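Chapter 7
Phishing, and Why It Still Works on Smart People

I got phished in my second year as a security analyst. I'm telling you now because you'll hear it from Victor Ndung'u sooner or later if you ever take his workshop, and I'd like you to have my version first.

The message said my Clinditz mailbox was over its quota and that mail would start bouncing at noon. I was busy, I was hungry, and my mailbox really was close to full. I clicked, I typed my password, and I sat there looking at a blank page for a good few seconds before my stomach dropped. Then I called the help desk, which was the only smart thing I did that morning!

So before we get to headers and filters and all the machinery (there's plenty, don't worry), I want to spend a few pages on the part that happens in somebody's head. Chapter 6 was about malware that gets in through a hole in the software. In this chapter the software does exactly what it was built to do. A person asks it to open a page and it opens the page.

7.1 What counts as phishing

I'll use the word broadly. If a message pretends to come from someone you trust, and it wants you to give something up or do something for it, I call it phishing. Email is the classic way to do it, but text messages, phone calls, calendar invites and shared documents all belong here too. Some books give each of those its own cute name. I'll mention the names when we meet them and you can forget them again after the exam.

Two words you'll need right away. The lure is the message itself, the thing that gets you to move. The hook is whatever waits on the other side – a fake login page, an attachment, a person on the phone with a script. Students mix these up all the time, and it matters, since you defend against them in different places. A mail filter looks mostly at lures. A password manager that refuses to fill in your login on the wrong site is working on the hook.

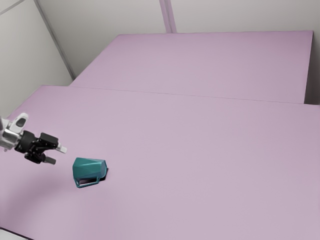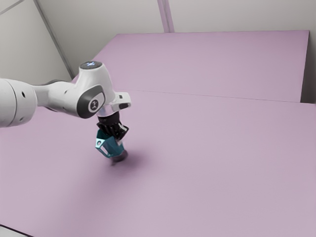
7.2 The Plivinmont exercise

We'll come back to one case all through this chapter, so let me set it up. Plivinmont is a mid-sized parts distributor with 763 people on email. In July they hired Doğukan Bozkurt to run a practice phishing campaign, and he sent everyone the same lure, a note about a change to the parking rules. It had a link to a page that looked like the company login.

83 people typed in a password. The managers were upset about that number, and it's the one that went on the slides. Doğukan kept pointing at a different one, and I think he was right: only 3 people reported the message to IT. Think about what that means if the attack is real. Your security team can't block a page they've never heard of, and they can't reset passwords they don't know are gone. One quick report from the first person who felt funny about that parking note would have been worth more than all the training videos Plivinmont had bought.

(They did buy more videos. We'll get to that in 7.5.)

7.3 Before you read on

Open your own inbox and find the last message that asked you to log in somewhere. A real one is fine, and probably more useful. Write down who it said it was from, what it wanted, and how soon it wanted it. Then write down how you knew it was genuine, if you did know. Keep that page handy, because we'll take the same message apart in the next section and look at the sender address, the reply address and the link one at a time.

Don't click anything while you're doing this. If you find something that looks off, report it first and then come back to the chapter.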